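**20 July 2025** – The Naddale Food Partnership has confirmed that its dry goods scheme will continue for a further 2 years, following a review of the pilot that began in March.

Under the scheme, residents of Naddale and Braltcombe may order rice, lentils, oats and flour in bulk and collect them from a shared store at the former Fedine depot. Orders are packed without single-use bags, and members bring their own containers. The partnership reported that 452 households are now registered, with 1109 orders filled during the pilot period.

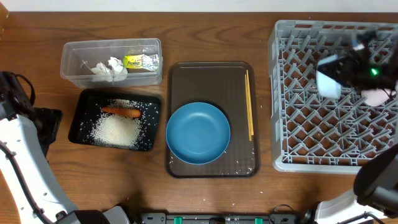
*Uncooked rice in a black tray, with a clear plastic container behind.*

Rice was the most requested item in both towns, followed by oats. The review found that smaller households had asked for lower minimum quantities, and the minimum order for all grains will be reduced from the start of the next collection period. Prices will be set each quarter and posted at the store entrance and at the Braltcombe library.

The partnership also considered complaints over collection times. Members who work during the day had reported difficulty reaching the depot before it closed, and an evening opening will be added. Orders not collected within 20 days will be returned to stock and the payment credited to the member's account.
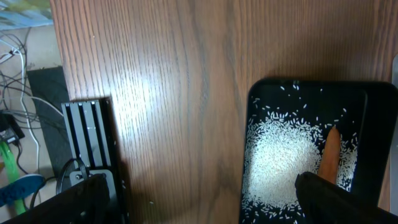 Guidance on home storage has been revised as well. Members are advised to keep grains in a sealed container, away from heat and direct sunlight, and to use older stock before opening a new supply. The leaflet is available in large print on request.

Transport between the depot and Braltcombe will remain with Sang Haulage, whose contract has been extended on the same terms. The partnership said that a second collection point had been discussed – the old school hall in Braltcombe was among the sites visited – but that no decision had been made.

Registration is open to any household in the two towns. Forms may be obtained from the depot or the library. Existing members do not need to reapply.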